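Alleo Hand-Held Gripper Pair, demonstration set
Item no. 3143
Sold by Vulham - Tools for recording and teaching hand work

Overview

The Alleo pair is two hand-held grippers that one person or two people can use at a table. You squeeze, the jaws close, and the movement is recorded for training of a robot arm later. We sell the pair complete, and we also lend it to customers who want to try before they decide. Most of our customers saw it first at a demonstration, so a good part of this page is about how a demonstration goes and what to expect if you ask for one.

What is in the set

Left and right gripper, matte black
Two charging cables, 2 m
One spare pair of jaw pads
Hard case with foam
Printed guide in English and Czech

The case closes with two latches and fits under an airplane seat, but please check the size with your airline. The printed guide is short. A longer one can be downloaded after you register the set with the item number and your order number.

Demonstration at your place or at ours

A demonstration takes half a day. In the first hour we unpack, charge if needed and explain the grip. After this your people try it by themselves and we stay near for questions. We do not bring a special table. A normal table or desk is fine, also a bed tray or a low bench if this is where the work will be done later. We prefer that you use your own objects, because with our objects everything looks easy.

Small and soft things are the best test. Blocks and cups can be picked up after five minutes by almost anybody, and then visitors believe they have learned everything. With thin things they must slow down, look where the tips are and come from the right side. We recommend to start with a few blocks only, then to go quickly to the difficult things.

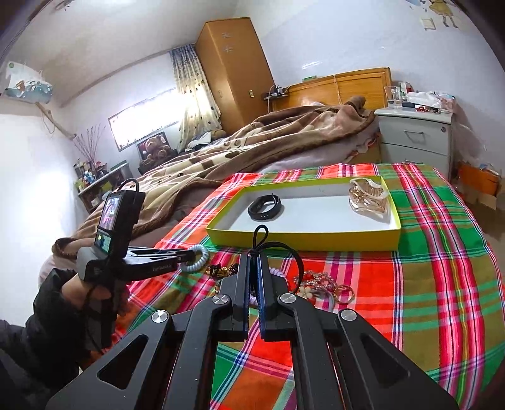 Sorting of small accessories is the task we suggest for the second hour of a demonstration. Everybody has such things at home, they cost little, and no two of them behave the same way in the jaws. A spiral hair tie is springy and turns when you touch it. Beads roll and pull the next beads with them. The thin black elastic cord, held here between the two jaws, is the one that visitors ask to repeat, because the long part of the loop hangs down freely and moves after your hand has stopped. A shallow open box makes a good target. Put it a little behind the objects so that the hand has to travel, and leave the objects in a loose row, not sorted by kind. A colored cloth under everything is welcome, since later you will want recordings from more than one kind of surface.

When two persons work at the same table, agree first who takes from which side. The grippers are wider than a hand, and the outer arms touch sooner than you expect.

Open days at Ronasgate

Our showroom in Ronasgate has open days in March and again in the fall. The doors open at 10 in the morning and the last group starts at 3 in the afternoon. Groups are kept small, with a maximum of 30 visitors in one day, so please write before you come. There is no fee. Children may try the grippers if an adult sits with them.

At the last open day we had over 2924 single pick-and-place movements recorded by visitors, most of them with household objects from a drawer. It was more than we planned and we had to change the storage cards in the afternoon. If you come late in the day, it can be that you wait for a charged pair.

Visitors can take home a copy of their own recordings. Bring a USB stick, or leave an e-mail address and we send a link the same week.

Care and use

Wipe the jaw pads with a damp cloth. Do not use alcohol on them. Keep long hair and loose sleeves away from the linkage - this is the part with the pivots, and it can pinch the skin. After a long session the fingers get tired before the battery does, so make a break.

Hair, thread and elastic bands can wind around the tips. Open the jaws fully and pull the thread off by hand, never with a knife.

Support and spare parts

Spare pads and cables can be ordered separately. Repairs are done by Hájek, our service partner, and usually the set is back to you in two weeks. For a loan set the repair is included, except if the gripper fell in water.

Ask for a demonstration

Write to us with your city, the number of people and what kind of objects you want to handle. If you have photos of the work place, send them also.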